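Progress report to the Tanner Fund
Student project: Skoncombe Robotics Club, sorting by demonstration
Prepared by Liesl Berchtold, club adviser
4/24/22

The fund asked for a plain account of where the money and the hours have gone, so I will start with the part that is behind. Our application said that by this point the students would have a trained model picking small fruit and putting it in a tray. They have a pile of recordings and a model that has been trained twice on part of them. I would not call either attempt a success, and I have asked the students to stop using that word in their weekly notes until we agree on what it means.

What the club does have is a working way to collect demonstrations. Students use the hand-held grippers in pairs, one on each side of the tray, and practice on cherry tomatoes and other small fruit. The plan in the application was to use foam blocks. I let the students talk me out of it, and I still go back and forth. Blocks would have given us cleaner numbers. Fruit rolls, bruises and comes in sizes we can't control, and we can't put the same set on the table next month.
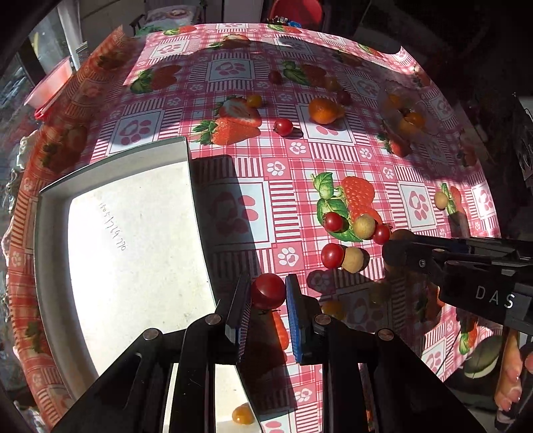
Sorting practice with two grippers and the white tray.

Recordings. The target was 1852 demonstrations. We have 1202 on the drive. That figure includes every file the students saved, and I don't believe all of them are usable. In some the fruit is dropped and picked up again without being marked as a retry. In others the recording stops before the fruit is let go. The students think the model can learn from these anyway. They may be right, but they had no evidence for it when I asked, and until they do I would rather you read the total as an upper limit.

Software. We are using Gulance for labeling. It does the job slowly. Two students wrote a script to catch recordings that end too early, and it has been the most useful thing anyone has made this term, though it also throws out some good files and we haven't worked out why. 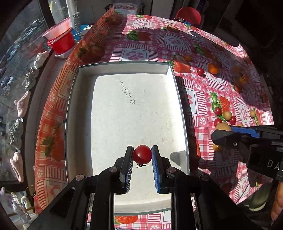
Variety in the data is my biggest worry. The application promised "a range of everyday settings," and I don't think we have earned that phrase yet. Too many of the recordings share a table covering, and a busy one at that, pink and white checks with strawberries printed all over it. Put a real red cherry tomato next to a printed strawberry and you have a fair test of whether a model can tell fruit from cloth. If it only ever sees that cloth, though, we will learn very little about what it does on a bare desk. The students have been told to bring other coverings, and to record in other light as well.

Training. The first attempt used too few recordings and I won't spend your time on it. The second looked better on the students' chart, but the chart was made from recordings the model had already seen. When I pointed this out they held back 500 for testing, as they should have done at the start. We don't have a result on those yet. I have told them that a poor result reported properly will do the club more good with you than a nice chart -- I hope I spoke correctly on your behalf.

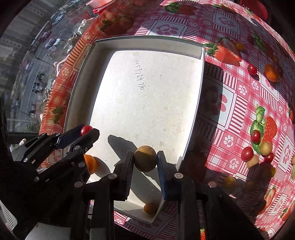

Working in pairs has gone better than I expected. Students were getting in each other's way in the early sessions and now mostly aren't. Whether that makes any difference to the model is an open question, and the lesson plan from Skilel that we started from has nothing to say on it.

Spending. We are inside the budget. The line for replacement finger pads has hardly been touched. The line for storage is nearly used up, and I would like permission to move money from the first to the second.

Requests. Please extend the recording deadline to July. Please also let us lower the target if the early-stop check removes as many files as I think it will. I will send the test result when we have it, along with the 5 worst failures, which I find more useful to look at than the average.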